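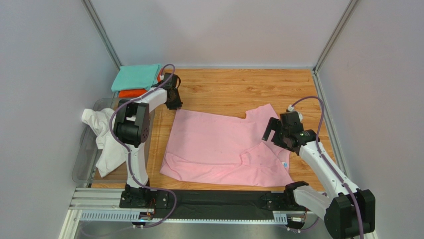

How many garments has the Fliltgate clothing bank sent out so far?

We've sent out 2,319, all of them sorted, checked and folded, and all of them from the first grant payment.

Progress report to the Debnath Fund, August 2021
Fliltgate Clothing Bank, second report

Hello again! I'm going to do this the way I did the last one, which is to follow your headings for as long as I can and then wander off a bit. The spreadsheet is attached separately, so if you only want the money part you can skip straight to it and I won't be offended.

What we said we'd do

The plan you funded was pretty simple. People drop off clothes they don't need, we go through them, and they leave again as neat bundles by size, so a family gets a set of things that will fit one kid or one adult and doesn't have to dig through a bin. The bundles go out through two pickup points, one here at Fliltgate and one over at Jastside. You also gave us money for shelving, bundle bags, and a decent work surface, because we'd been folding on whatever was free and it was killing our backs (mine especially, I'm tall).

What's done

The work surface is in and I love it. It has a wood-grain top, big enough to lay a shirt out flat with its sleeves spread and still keep a stack of finished things at the back. That last part sounds like nothing, I know, but before this we had a chair for the stack and the stack lived on the floor about half the time. Finished clothes now go to the back and stay at the back.

The shelving is up along two walls of the sorting room. We went with deeper shelves than the ones in the quote, and they cost a little more, and I moved the difference over from the signage line. You'll see it in the spreadsheet in yellow. We still have signs, they're just printed on the office printer and taped up.

The pickup point at Jastside opened on schedule. Fliltgate opened late. The room had a leak over the door and we couldn't put fabric anywhere near it until the roof people came back, so for a while everything went through Jastside and the hallway there was pretty crowded with bags. It's been fine ever since, but our Fliltgate numbers look thin for the first part of the period and that's the whole reason.

We've also settled on a bundle. The first version had 10 pieces in it, and people kept handing back the extras, mostly second sweaters and things that were half a size off. The current one is smaller: tops, bottoms, something warm, and then you can ask for more. Fewer returns, and the bags close properly now.

About the folding, since you asked

Your note on the first report wanted to know why folding takes up so much of our hours. Fair question! I wondered too, so I've been paying more attention.

Pants and jeans are quick. Towels are quick (we don't officially take towels, people give us towels). T-shirts are where the time goes, and it's partly that we get so many of them and partly that they're all different. A thick cotton tee will more or less fold itself. Thin ones bunch up at the neck, and if you start from a rumpled shirt you end up with a rumpled square, so it pays to smooth the thing out first, hem toward you, and get the shoulders level before making a single fold. I used to skip the smoothing to save time. I'd then refold the same shirt when it slid open in the bag.

The sports fabrics are the worst of the lot. We had a light pink one come through, mesh-knit, with the tiny dots all over like a jersey, and shirts of that kind have a mind of their own. You bring one side over, you go to bring the other side over, and the first side has rolled itself into a tube. What I do now is fold them in wider sections and press down along the whole length with the side of my hand before going on. It's slower per shirt but the bundle stays flat. We've put the mesh stuff in its own pile so you can get into the rhythm of it and do a bunch in a row.

Labels are the other slow bit. We check for a size on every piece, and you would be amazed how many have been washed blank or cut out. Those get measured against one of our known shirts, flat on the table, and marked with a paper tag and a safety pin. If the inside label is still readable we leave it alone and just write the size on the bag.

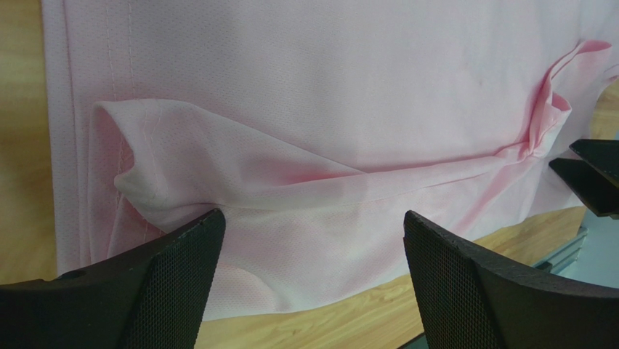
A parent at Jastside told us the folding was the first thing she noticed, that it felt like opening a package from a store, and that her son had put his whole bundle away in a drawer on his own because it was already in drawer shape. She also asked whether we could put the size on the outside of the bag in bigger numbers. We can, and we have. The new tags are about twice as big and I'm a little embarrassed at how small the old ones were.

I think about "drawer shape" a lot now. When we wrote the application I put folding down as part of processing, like it was the same sort of chore as sweeping up. I'd write that section differently today. People come in to pick up secondhand clothes and some of them are a bit uncomfortable about it, and a flat, squared-off bundle does a lot of work in that moment before anybody has said a word.

What hasn't gone so well

Kids' shoes. We said we'd try them and we tried them. They come in as singles, or they come in with the soles worn down to nothing, and checking them properly takes longer than a whole bundle of clothes. I'd like to stop taking shoes and would be glad to hear if that's a problem on your end.

Big coats are also tricky, only in the other direction. We get lovely ones! But they eat the shelves. One winter coat takes up the room of a whole stack of tees, and right now, in the heat, there isn't a soul asking for one. They're bagged and up on the top shelf until the weather turns.

And the bags themselves. We bought 200 of the clear ones to start, and they split along the bottom seam if you put anything with a zipper in. I swapped to the heavier kind from Pivov for the reorder. They cost more per bag, we use fewer of them, and it has come out close to even. I kept what was left of the thin ones for baby clothes and they do fine with those.

One more, and this one is on me. I underestimated how much would come in stained. We wash everything, but plenty of pieces have faint marks that don't budge, and I didn't have a rule for them in the beginning. The same shirt would get passed by one of us and pulled by another. The rule now is that if you can see a mark with the shirt laid flat at arm's length, it goes to the rag pile, and if you have to hunt for it, it stays. Not perfect, but we've stopped arguing at the table. The rags go to a garage in Jastside, and they're very happy with them.

How the room works now

You asked for a little about the setup in case other groups want to copy it, so, very quickly. Clean clothes come in at the left end of the room in baskets. They get sorted by size first and by type second. We did it the other way for a while and ended up walking back and forth all day with one pair of leggings. From there it's over to the work surface for checking and folding, then onto the shelves, and bundles are made up from the shelves the day before a pickup. We keep 3 made-up bundles in each of the common sizes for people that turn up without an appointment.

Good light matters more than I expected. Pale walls help too, you spot marks and loose threads so much faster. If another group asks me what to spend on first I'll say the table, then the light, then shelves.

Money

You've got the spreadsheet. In short: shelving is over, signage is under, bags are a tiny bit over, table came in right at the quote. Washing is under for now, but only because the machines at Fliltgate were off while the roof was being fixed, and I expect it to catch up with itself by the fall. I haven't touched the delivery line at all. People have been carrying bags between the two sites in their own cars, and I'd like to start paying them for gas out of it, if you're okay with that. I'd want it to go back to the beginning of the period.

What's next

School starts, so it's sizes, sizes, sizes. We're low on pants for older kids and have far more toddler tops than we can move. I've put a wish list up at both pickup points and it's already doing something, we had a good few pairs of jeans last week.

Then the coats come down. I want to run one coat day at each site in November, with a rack so folks can try things on, and that means borrowing or buying two rails. It isn't in the budget. I'll look for secondhand ones first and come back to you only if I can't find any.

I'd also like to write up the folding, with the mesh pile and the flat-hand trick and the label tags, as a single page we can tape above the table. New people learn it by standing next to somebody, and that works fine, but a page would help on the days when the somebody is over at Jastside.

Things I need from you: a yes or no on shoes, a yes or no on gas money, and whether the next report can come in after the coat days so I can put those numbers in it. And please do come by if you're ever out this way. You can take a turn at the t-shirts.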